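Unit 6 handout: Passwords, password managers and backups
Everyday Computing, Bedley Adult Learning
Instructor: Veronika Bognár

Welcome back! This is my favorite unit of the whole course, so forgive me if I talk fast. Everything we covered in Unit 5 about phishing still applies, and I'll refer back to it once or twice.

1. What a strong password looks like

Length beats cleverness. Swapping an "a" for "@" or sticking a 1 on the end adds very little, as guessing programs have known those tricks for decades. A phrase made of four or five unrelated words is much harder to guess and a lot nicer to type. The words need to be picked at random, though — song lyrics and movie lines are already on the guessing lists.

Try it with dice and the printed word list at the back of your packet. My test phrase in class ran to 22 characters and most of you could still say it back to me after the coffee break, which made my evening!

2. Reuse is the big problem

Suppose you signed up years ago for a small recipe forum. The forum gets broken into and its list of emails and passwords ends up for sale. Whoever buys the list will try every pair on mail services, shops and banks. This is called credential stuffing, and it's all done by software. Your bank did nothing wrong, and your password may have been a great one. It was simply in two places.

When we did the account count exercise, the class total came to 270 accounts, and several people remembered more on the way out the door. Please keep adding to your own list during the week.

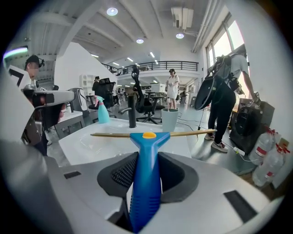 By the sink: teal spray bottle and black faucet.

3. Password managers

A password manager is a locked notebook that lives on your computer or phone. You remember one main password, and the program makes up and stores all the others. Two features are worth getting excited about:

Filling in. The manager checks the web address before it offers your password. On a lookalike page it stays quiet, and that silence is a wonderful warning sign (see Unit 5).

Making passwords. You never need to invent one again. Let it go long — 20 characters or more where the site allows it.

Write your main password on paper and keep it somewhere safe at home. Yes, paper! A burglar is very unlikely to be after it, and you'll be glad of it if you forget.

4. Backups

Ransomware scrambles your files and asks for money to unscramble them. A recent copy that isn't plugged in takes most of the sting out of it. Use an external drive, connect it, run the backup, then unplug it. Keep a second copy somewhere else, either online or at a relative's house.

Open one or two files from the backup afterward. A backup you've never opened is a guess.

For next time

Finish your account list and mark any passwords you've used more than once. Change your email password first, as most other accounts can be reset through it. Read the packet pages on updates. Questions are welcome before class in room 828, where I usually am from 5:30.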